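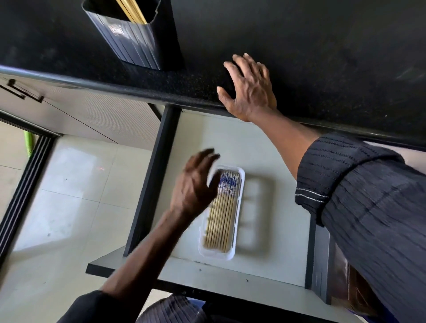
Sorting out the chopsticks

September 3, 2019

I finally did the kitchen drawers this week. We've been in the flat in Memham since December and most things had stayed wherever they landed on the day we moved in.

The chopsticks were the worst of it. We had the plain ones for every day, the patterned ones that Mutua Nzioka gave us when he left Pridham, and a lot of odd ones from takeaways. I threw out the takeaway ones, apart from a few I kept for staking seedlings.

The plain pairs now stand in the black holder on the worktop, next to where I cook. The blue and white ones have gone in the drawer, lying flat in a white plastic tray with the patterned ends all together. I tried them in the holder first but they got used for stirring, and the pattern had started to wear on one pair.

The tray doesn't fit the drawer exactly. It slides a bit when you shut it quickly, so I might put some non-slip mat under it. I've got most of a roll left from doing the shelves.

I also wiped the drawers out and found a missing tin opener, two birthday candles and the spare key for the meter cupboard.

The drawer under this one is still full of lids. I matched up what I could and gave up after an hour. I'll have another go when the big boxes are out of the hall and I can spread everything out on the floor.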